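Mending Evenings to Return to Campbell Library in March

Anyone who has a torn pocket or a blanket with a hole in it will be glad to hear that the mending evenings at Campbell Library are coming back in March, after a winter in which a good many of us have been eyeing the pile of clothes on the bedroom chair and wishing somebody would do something about it.

The evenings began two years ago, when Malou Kirkegaard asked the library if she could use the back reading room to teach her neighbors how to darn a sock. She expected a handful of people and brought one lamp. By the end of that first season the tables had spread into the hallway, past the large-print shelves, and the library had bought a second kettle.

"People come in holding something behind their back, as if they'd broken a window," Kirkegaard said when we stopped by to see her. "And then they see what everybody else has brought, and out it comes. I've had wedding shirts, I've had dog beds, I've had a tent. We did very well with the tent."

The new season will run for 6 evenings, starting at 7 p.m. each time, and will cover patching, darning, hems, zippers and, by popular request, buttons, which Kirkegaard had assumed everyone could manage already. Places are free, but there are only 19 chairs in the reading room, so the library is asking people to put their names down at the front desk before they come.

Some of the money for thread, needles and good scissors comes from Rumura, the fabric shop on the corner by the old post office, which gave $700 this year along with several bags of remnants from the cutting table. Unnur Thygesen, who has run the shop since her aunt retired, said she was happy to see the leftovers go somewhere useful — and that she has been known to come along herself on a slow night, with her own knitting, and stay until the lights go off.

Valdemar Briem is one of the regulars who will be back. He learned to sew a straight seam last spring, at the age when, as he puts it, most people are giving things up, and he has since taken up every pair of curtains in his house and both pairs in his daughter's. He is hoping to move on to quilts, though he admits that he has said so before.
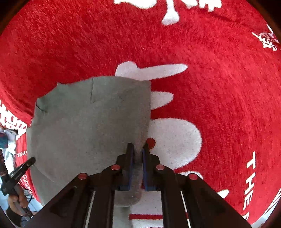

What to bring

Bring whatever needs fixing, washed if at all possible, and any matching thread you happen to own. Fleece and other fuzzy fabrics are welcome, but they do take patience, so please leave the biggest pieces for the second evening or later, when Lærke Norðdahl will be there to help with the pinning. Two sewing machines will be set up by the window for anyone who would like to use them, and there will be a table for handwork as well.

Children over ten may come with a grown-up. Coffee and tea are provided, and cake is always appreciated, particularly the cardamom one that turned up last November and was never claimed. If you baked it, Kirkegaard would dearly like the recipe.

The front desk can take names during regular opening hours, in person or by phone.

Recent stories

Darneo Street footbridge to close for repainting
High school band raises money for new tubas
Destitz Bakery moves two doors down
Letters: More benches by the river, please
Mogens Baldursdóttir on forty winters of bird feeding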